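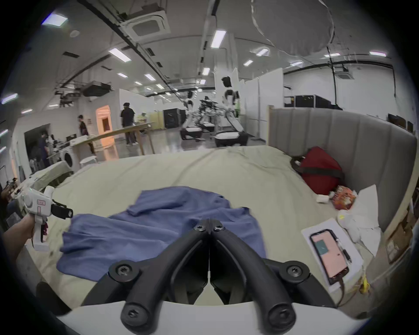
About Telier

Telier is an independent testing workshop for grippers, arms, cameras and controllers. We compare equipment on behalf of companies that intend to buy it and of small manufacturers that wish to know how their product behaves outside their own premises. We do not sell hardware, and we take no commission on anything our clients go on to purchase.

The company was founded by Musa Jibrin, who remains its director. His earlier work was in the maintenance of packing lines, where he was often asked to make a newly delivered gripper perform a task for which it had never been tried. Telier was set up to carry out that trial before the order is placed.

Our work

Most of our current work concerns household and care tasks: bedding, clothing, kitchen items, small objects left on surfaces. Such tasks are hard to judge from a data sheet. A gripper that holds a metal block firmly may pinch a single layer of cloth when two were wanted, or close on a fold and drag the whole piece towards it. We therefore test on ordinary furniture with ordinary things. The test floor is an open-plan room with a bed, a washing machine and a long wooden table, and the robots work in the same room.

A typical comparison has two stages. In the first, our staff carry out the task by hand, using hand-held grippers of the two-fingered kind. Two operators may work at the same bed, one from each side, as is common when a sheet or cover has to be spread. This stage shows what the fingers themselves can and cannot do, free of any question about the arm behind them. It also gives the client a clear record of how a patient person would approach the task with the same tool.

In the second stage the fingers, or their nearest equivalent, are fitted to an arm and the task is repeated under the control of the client's chosen controller. The results of the two stages are reported side by side. Where the hand-held stage goes well and the arm stage does not, the fault usually lies in reach, in timing or in the position of the camera, and the report says which.

Unless the client asks for something different, each finger design is given 300 attempts at the agreed task. An attempt is counted as a success only if the item ends where it was meant to be, undamaged and without help. Partial results are listed separately and are never added to the total.

Recent comparisons

The Grutwood study examined soft and hard fingertips on folded cloth. Soft tips were better at taking hold of a single layer. Hard tips were better at letting go, particularly on towelling, where the soft tips tended to carry a corner away with them. Grutwood has since asked us to repeat the work with a tip that is soft on the pad and hard at the edge.

For Gajewski we compared camera positions on a hand-held gripper. A camera set close behind the fingers gave a good view of the point of contact and a poor view of everything else. Raising it allowed the operator's approach to be followed from the start, at the cost of some detail once the jaws had closed. The client chose the higher position.

The Amis programme is our longest. It concerns the handling of laundry from bed to machine, and covers lifting, turning, folding and loading. The folding section is complete. Loading began in October and is expected to take up much of the test floor for the remainder of the programme.

How we report

Clients receive a written report, the complete record of attempts and the recordings made during the trial. Failures are described in the same detail as successes. We state the condition of the fingers at the start and end of the work, any adjustment made to screws, pads or springs, and the name of the operator for every session. If a trial was stopped and begun again, the report gives the reason and keeps both sets of results.

We do not publish rankings. A gripper that is unsuitable for bedding may be an excellent choice for boxed goods, and a single list would mislead the reader. Clients may publish their own reports, provided that they do so in full.

Our people

Telier employs 7 permanent staff, made up of test operators, mechanical technicians and a small software group. All staff, the director included, take their turn as operators. New operators practise on cloth before they are assigned to any client's work, and their early attempts are reviewed with a senior colleague.

Visiting and enquiries

Clients are welcome to attend trials of their own equipment. Visits by other parties take place on Wednesday afternoons and must be arranged beforehand. Visitors are asked to keep behind the wooden table while an arm is moving and to leave items on the test surfaces where they find them.

Enquiries about a comparison should state the task, the items to be handled, the equipment under consideration and the date by which a decision is needed. Samples should not be sent until a reference has been issued. Equipment is returned at the client's expense once the report has been accepted.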